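Bonholm rain log - readme

Daily rainfall for the Bonholm allotments and the low end of the cricket ground, typed up from Béla Szénási's notebooks. One row per day. Columns are date, mm, gauge, note. Gauge is either Dogar (by the sheds) or Como (pavilion roof). Blank means not read, 0 means read and dry. Please dont mix them up. 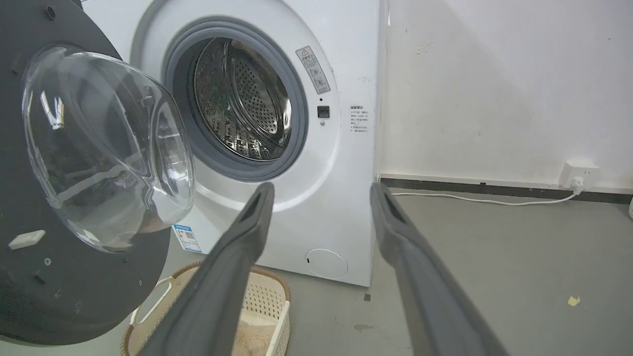 April is the odd month. Dogar gauge overflowed at 70 mm so anything over that is a guess, marked G in the note column. Outfield shut for 12 days, kit filthy, everyone's whites through a front loader like this one with the round glass door, and a few readings went missing in the same week. Left those blank.

Known problems - Como reads low in wind. Nearly 300 rows still need the notes typing in. Some dates were day/month swapped, think I've got them all.

Traltik script makes the monthly totals, run it after any edit or the totals will be wrong.

Last changed May 25, 2024. Corections to Béla.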